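4. Collecting placement data in occupied kitchens

4.1 Setting and equipment

The work reported in this section was carried out in lived-in kitchens, with the counters left as their occupants normally keep them. Earlier tests of the Plonimov placement method had been run on a bare bench in the Carlow laboratory, where the only objects within reach were those named in the task. Results on the bench were good, but they gave little guidance on how the method would behave when the working area was bordered by appliances, jars and packets that had no part in the task and must not be disturbed.

Six kitchens were used. All were ordinary domestic rooms with a fixed worktop and a wall behind it. The arm was set up at each site by the same team and was removed at the end of the visit. Occupants were asked to leave out whatever they would usually leave out. The team did not move objects to make room for the arm, except where an item stood so close to its base that the arm could not complete its start-up routine. Such cases were noted in the site record, together with the new position of the item.

The arm carried a two-fingered gripper throughout. Control software was the Firkar stack described in Section 3, with no change between sites other than the height of the worktop, which was measured by hand and entered before the first trial. The speed limit was also kept the same, although at two of the sites a higher limit would have been possible.

4.2 Tasks

Each task consisted of a single instruction concerning one object and one surface or container. The instructions were short and were written in the words a household member might use: place the bowl on the board, move the bowl to the left of the board, put the cup beside the tin. No instruction named a coordinate or a distance. The arm was required to reach the object, hold it, carry it where necessary and leave it upright within the area meant by the instruction.

Thirty trials were run for each task at each site. Before every trial the object was returned by hand to a starting place chosen from a list drawn up in advance. The list was shuffled once per site and then followed in order. Where a starting place was taken up by something belonging to the household, the next place on the list was used and the change was written down.

The cutting board tasks are treated in most detail below. A board gives a clear edge against which a placement can be judged, and its surface is close in colour to many of the small wooden objects found on kitchen worktops. It also tends to be put down at an angle to the wall, so that left and right on the board do not agree exactly with left and right in the room. The bench tests had always used a board set square to the arm.

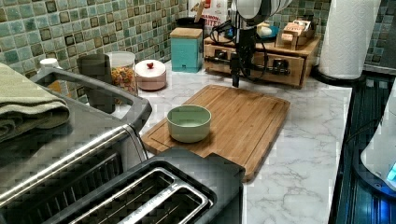 Figure 4. Board task at one of the kitchen sites. The bowl rests on the left half of the board, with the gripper above the worktop and household items left in place along the wall.

Why was the speed limit not raised at the sites where there was room to do so?
A common limit allows trials from different kitchens to be compared directly, and a higher limit at only two sites would have mixed the effect of speed with the effect of the room.

4.3 Judging a placement

A placement was counted as correct when three conditions were met. The object had to be standing upright and at rest after release. Its base had to lie wholly within the area named by the instruction. No other object on the worktop could have been touched by the arm, the gripper or the cables at any point in the trial. The last condition is stricter than that used in the bench study, where light contact was allowed if nothing fell over. It was adopted following discussion with the partner group at Vincze, whose own household trials had shown that light contact often goes unnoticed until an item has moved some distance over the course of a morning.

Judgement was made from the recorded video by two members of the team working apart. They did not see each other's marks until a whole site had been completed. Disagreements were settled by viewing the recording together. Most of these concerned the second condition, and in particular whether the base of a round object overlapped the groove of the board. It was agreed that the groove belongs to the board, and that an object standing partly over it is correctly placed as long as it remains level.

Contact by the cables required separate treatment. On the bench the cables had been tied back along the arm and had played no part in the results. In the kitchens they were given more slack, as the reach needed at some worktops would otherwise have strained the connectors. The slack cable moved with the arm and at times hung close to objects that the gripper itself never approached. The planning model used in the bench study represented the arm and gripper only, and took no account of this.

4.4 Results

The method completed the board tasks at all sites, but with clear differences between them. At the sites where the board stood well away from other items, the share of correct placements was close to that found on the bench. Where the board was partly enclosed by appliances, the share fell. The fall was not caused by poor grasping. The gripper took hold of the object reliably at every site, and trials in which it was dropped were rare.

The greater part of the failures arose in the approach. The planner favoured a low path towards the board when one was available, and in an enclosed area the low path passed close to the sides of neighbouring objects. A path from directly overhead was safer in these conditions but was often given a poor score by the planner, as it was longer and required the wrist to turn further. After the first two sites had been completed, a second set of trials was run there with the cost of height reduced. The number of contacts dropped and the time taken for each trial rose by about 7 seconds. The original setting was used for the main results in all kitchens, and the changed setting is reported separately in Section 5.

Cable contact accounted for a smaller group of failures, though a persistent one. It occurred mainly when the object had to be carried across the body of the arm, from the far side of the worktop to the near side. In these trials the gripper and the object followed the planned path correctly, and the trial was marked as failed only on account of the cable. If cable contact is set aside, the ranking of the sites does not change.

Errors in the meaning of left and right were fewer than expected. The method had been trained with the board square to the arm, and it was thought likely that an angled board would lead it to place objects by the direction of the room. In practice the object was generally set down on the correct half. The exceptions were found at a single site, where the board had been turned so far that the team members marking the recordings were themselves uncertain which half was meant. Those trials were kept in the data and marked as unclear, and they are left out of the totals for correct placements.

4.5 Limits of the study

The kitchens were offered by households willing to have the arm on their worktop, and such households may keep their kitchens tidier, or larger, than is usual. All visits took place in daylight. The effect of ceiling lights alone, which can produce strong reflections from glazed tiles and polished metal, was not examined and should be tested before any claim is made about evening use.

The objects handled were rigid, light and empty. Nothing in these results bears on the carrying of liquids or food. A filled bowl would place a limit on wrist angle that the present planner does not enforce, and the overhead approach recommended above may prove less suitable once that limit is added.

Finally, the worktop height was measured by hand. An error in this figure shows itself as a hard landing or an early release, and a small number of trials at one site had to be repeated after the entry was found to be wrong. The repeated trials replaced the originals in the tables. A routine by which the arm finds the height for itself, by touching an empty part of the worktop at low speed, has been written and will be used in the next round of visits.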